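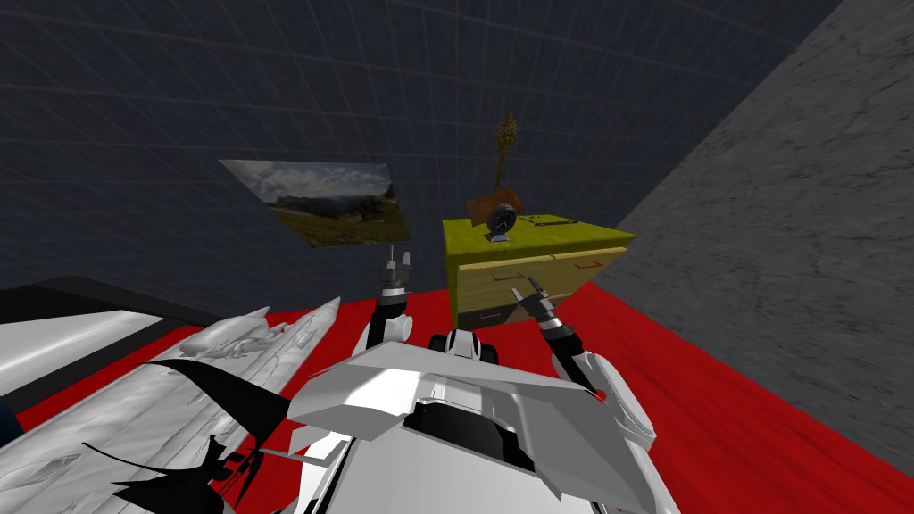 Court notices for the Bretitz criminal list stopped reaching the Nestwood newsroom on April 18, 2026. The feed comes from Hostach, and our alert tool, Cha, reads it and sends each hearing change to the court reporters. Cha's dashboard said everything was fine. The queue page did not: the held notices had turned bright red, much like the floor in the picture, where delivered ones stay gray. Red means Cha received a notice and refused to pass it on.

**Ticket:** 204
**Status:** closed, with one follow-up
**Affected:** hearing changes, bail decisions, new trial dates
**Not affected:** published judgments, the public calendar

### Steps tried

1. Restarted the Cha reader. No change.
2. Renewed the feed password with Hostach. Login worked, notices still held.
3. Opened one held notice by hand. The case number and courtroom were there, but the reporting restriction field was blank.
4. Compared it with a notice saved in December. The old one had "none" in that field.

Cha is set to hold any notice when it can't read the restriction field. We asked for that rule after a witness name was nearly sent out in an alert, and we don't want it removed.
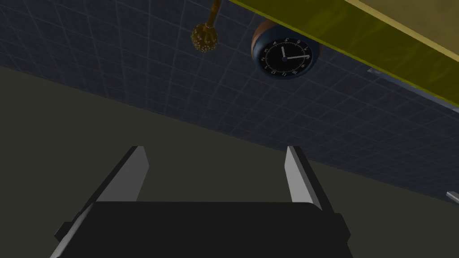 Can we just treat a blank field as "none" and release the queue?

The restriction has to be checked against the court's own list first. A blank can mean there is no order in place, or that the clerk has not entered one yet, and the feed gives no way to tell the two apart.

### Cause

Hostach changed its export so that empty fields are sent blank. The change was listed in their release notes, under a heading for civil cases, and we missed it. It applies to criminal cases too.

There were 700 notices in the queue. Many were repeats of the same hearing as times moved during the morning.

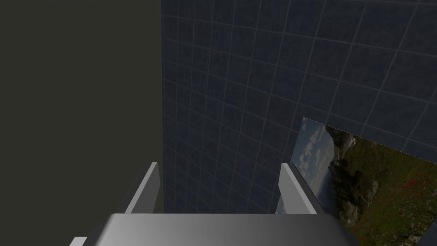
Once the repeats were merged, the desk checked the rest against the court list. It found 35 with an order in force. Those stay held and go to the legal editor by hand. The others were released with their original times, so reporters should read the timestamp before calling a lawyer about a hearing that may already be over.

### Fix

Hostach has switched our account back to the old export format. Test notices sent after the switch came through with "none" filled in — and a test with a restriction was held, as it should be.

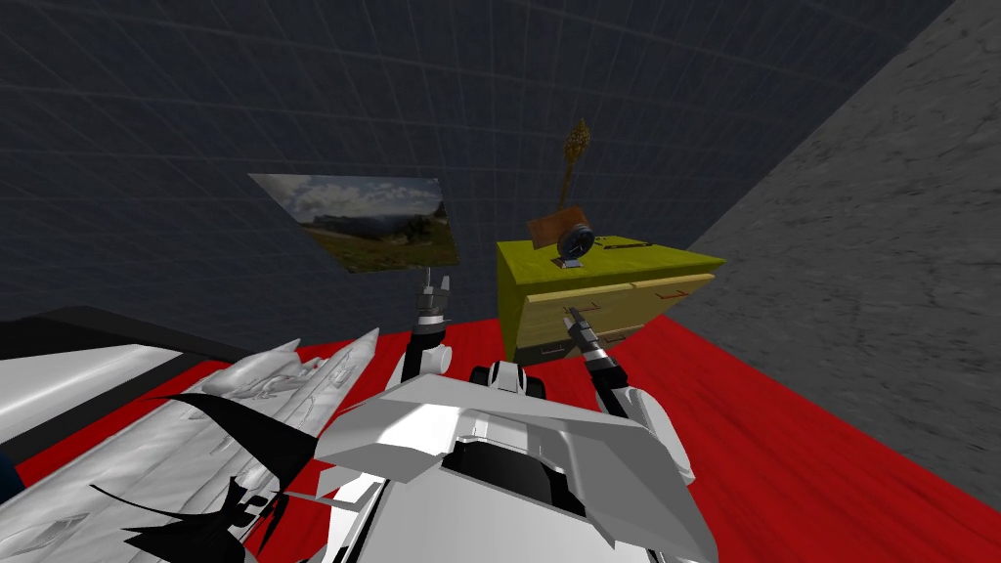

The old format is only available for 9 more weeks. Before then, Cha needs a separate state for blank fields, with its own label and a link to the court list. The dashboard also needs to count held notices as a fault. At present it only checks that the feed is connected.

**Follow-up:** open a new ticket for the blank field work and link it to this one. Until it is done, the morning desk checks the queue page by hand before the first hearing.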